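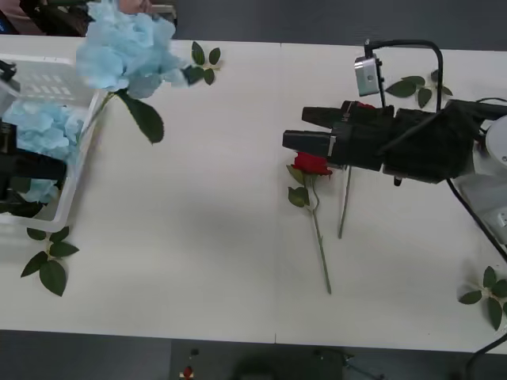
Shokri ready for a second December final

Ladan Shokri has been back on court for 40 days, and she says the wrist has held up fine. The 2 tournaments she has played in that time ended in a quarterfinal and a semifinal, both on clay, both in three sets.

"I lost those matches on second serves," Shokri said after practice at the Grirnmont Tennis Center. "I watched the semifinal again on the bus. Eleven double faults. You can't give a player that many free points and expect to win."

She started the season ranked 748 in singles and missed most of the spring after hurting her left wrist in a doubles match at Lutach. She hits a two-handed backhand, so for weeks she could only practice forehands and serves — and the serve was limited too, because the toss bothered her.

"I hit slices for about 42 minutes a day, that was the whole session," she said. "My coach timed it. I got pretty good at the slice."

The coach is Akbari, who has worked with her since juniors. Shokri said they argued over the schedule this summer. She wanted to enter five events in a row. He wanted her to skip two of them, and she went along with it.

"He was right about the first one," she said. "I still think I could have played the other."

Next is the Barketti Open, an indoor event in December, where she lost the final last year in straight sets. The courts there are quick and the ball stays low. Shokri said that suits her more than clay does, and she plans to come to the net more often on return games.

She will also play doubles, but has not settled on a partner.

"I've asked two people," she said. "One said maybe. The other hasn't called me back."

Main draw matches begin on a Monday, with qualifying over the weekend before.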